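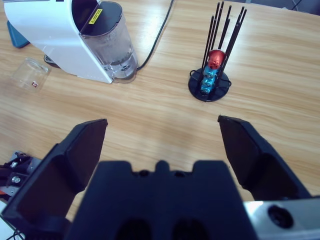

Bimham, September

Section 5: Setting up the coffee station for the arms

I wrote this part for whoever has the early shift, so skip it if you never touch the break room table. Mechthild Hollenstein taught me most of it (thanks, Mechthild!) and I've added the bits I kept forgetting.

1. Check the water tank. It's clear plastic, so you can see the level from the side. Top it up and put the gray lid back on flat.

2. Run the power cable away from you, off the far edge of the table. Please don't bring it across the front, the arms work there.

3. Fill the capsule holder and stand it to the right of the machine, with a gap the open gripper can get into. Colors don't matter to the arm, it takes whatever is on top. They matter a lot to Jonas Oberholzer, so ask him before you put the red ones in.

4. Stand a cup upright on the left. If you find one lying on its side, set it up again before you start. The arm will go looking for a rim.

5. On the Wirnarard panel pick "Coffee," then "Slow," and step back behind the tape.

CAUTION: Hands off the table while the fingers are moving, even if a capsule drops. Press Stop first, then reach.

NOTE: Descaling and emptying the used capsules are still ours. I used to make 40 cups on a busy morning and now I mostly fill, wipe and watch, and I get 10 minutes at the Pichler desk that I never had before (I do miss the chatting, so come say hi anyway). If your shift sheet still says "coffee duty," tell me and I'll get it changed to "station check."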